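Plekana 3 is out, and it moved the sleep timer again

Wed 9 March

If you fall asleep to podcasts, you already know the sleep timer used to live under the little moon. It now lives under Settings, then Playback, then More, where a sleepy thumb will never find it. The update is 143 MB, most of it presumably moon removal. 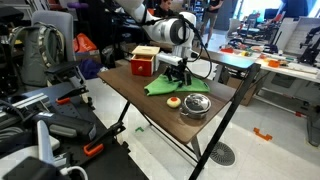
Getting the timer back

Press and hold the play button. A menu slides up, and "Timer" can be pinned there. On older phones the menu takes its time, so keep holding.

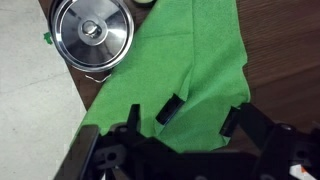 Does the timer still work with downloaded episodes?
It works with anything saved on the phone, as long as battery saver is off.

Reader Zlata Panasiuk wrote in to say her queue of 367 episodes came through the update in alphabetical order. Mine did too, and I now get every show's finale before its pilot.
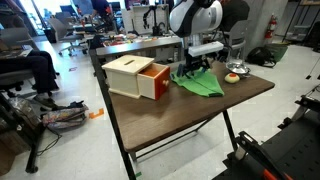
You can drag them back one at a time, or wait for the fix promised in April. I'm waiting. Skindari, the other app I tried, keeps its queue in order and plays an ad for mattresses at full volume.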